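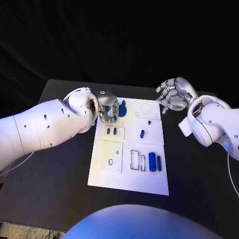 Careers & Opportunities | Calls for Participation

The Resden Center for Applied Automation invites applications from adults who wish to take part in its spring open day in Pluvthorpe. We are seeking 22 visitors to attend a working demonstration of two-handed robotic assembly and to give structured feedback to the engineering staff.

The demonstration is built on the Kalo task board, a white board with blue parts and marked positions for them. Participants will watch the robot work at the board with both hands and will complete a short written form after each run.

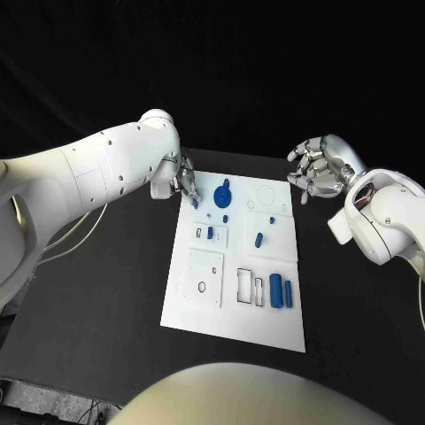

No technical background is required. Applicants must be 18 or older, able to attend a full session in May, and comfortable reading and writing in English. Preference will be given to people employed in packing, light assembly, or machine maintenance, whose experience of handling small parts is of particular interest to the Center.

Each session lasts 2 hours and includes a safety briefing, the demonstration, and a discussion in the Hämäläinen Room. Visitors must remain behind the marked line while the arms are powered and must follow staff instructions at all times. 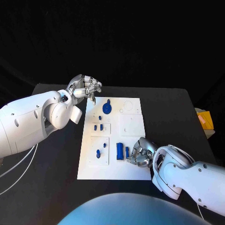

Participants will receive a travel allowance and a copy of the feedback report. Attendance does not constitute employment and carries no obligation to join later studies.

To apply, send a letter of no more than 1,000 words describing your current work and your interest in the open day. Letters should be addressed to Pui-shan Ko, Visits and Demonstrations, and must be received by Feb 28, 2021. Applicants will be notified of the outcome in writing.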